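지원 요청 기록
제목: DAC 가압 중 루비 형광 압력값과 Raman 압력값 불일치
장비: Drerko 멤브레인 가압 제어기, Hikeo 분광기
소프트웨어: Todano 압력 산출 모듈
접수일: 2019년 8월 26일
상태: 보류(시료 재장전 대기)

증상
50 GPa까지는 루비 R1 선과 다이아몬드 Raman 단측 주파수에서 구한 압력이 오차 범위 안에서 일치함. 그 이상에서는 루비 쪽이 계속 낮게 나오며, 최대 차이는 9 GPa. 시료는 질화물 분말, 압력 매체는 네온. 레이저 가열 전후 모두 재현됨. 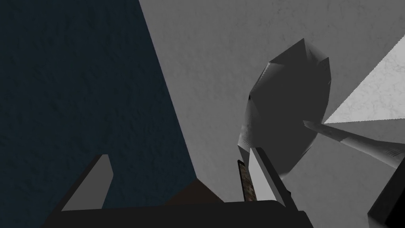 1차 확인
분광기 파장 교정을 네온 램프로 다시 수행함. 잔차 정상. 회절격자 위치 재현성도 3회 측정에서 이상 없음. 루비 여기 레이저 출력을 절반으로 낮추었으나 R1 위치 변화 없음. 국소 가열에 의한 이동은 원인에서 제외.

2차 확인
Todano 설정 파일을 검토함. 3월 업데이트 때 루비 보정식이 기본값으로 초기화되어 있었음. 기본값은 정수압 조건의 구식 계수이고, 이 실험실에서 쓰던 계수는 사용자 폴더에 그대로 남아 있음. 계수를 복원하고 저장된 스펙트럼을 재처리한 결과 차이가 3 GPa로 줄어듦.

남은 차이
가스켓 구멍 가장자리의 루비와 중심부 루비 사이에 압력 구배가 있는 것으로 추정. R1과 R2 간격도 고압에서 벌어져 비정수압 응력이 의심됨. Blackwood 측에 앤빌 큘릿 정렬 기록을 요청했고 회신 대기 중.
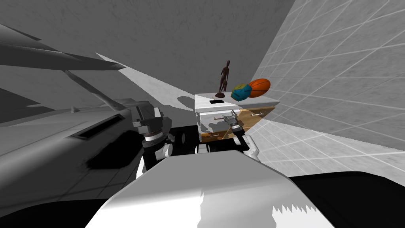 그림 2. 시뮬레이션 화면: 흰색 상판의 서랍장과 그 위의 물체 세 개, 좌우의 로봇 팔

조치 사항
- 보정식 계수 파일을 읽기 전용으로 변경
- 업데이트 후 계수 파일 해시 비교 절차 추가
- 다음 장전 시 루비를 중심부와 가장자리에 각각 배치
- 100 GPa 초과 구간은 Raman 값만 보고에 사용

추가 메모
제어기 로그에는 멤브레인 압력 누설 기록 없음. 기존 데이터 중 업데이트 이후 측정분은 모두 재처리 대상. 원본 스펙트럼은 덮어쓰지 말고 별도 폴더에 결과를 저장할 것. 재처리 스크립트는 본 티켓에 첨부함.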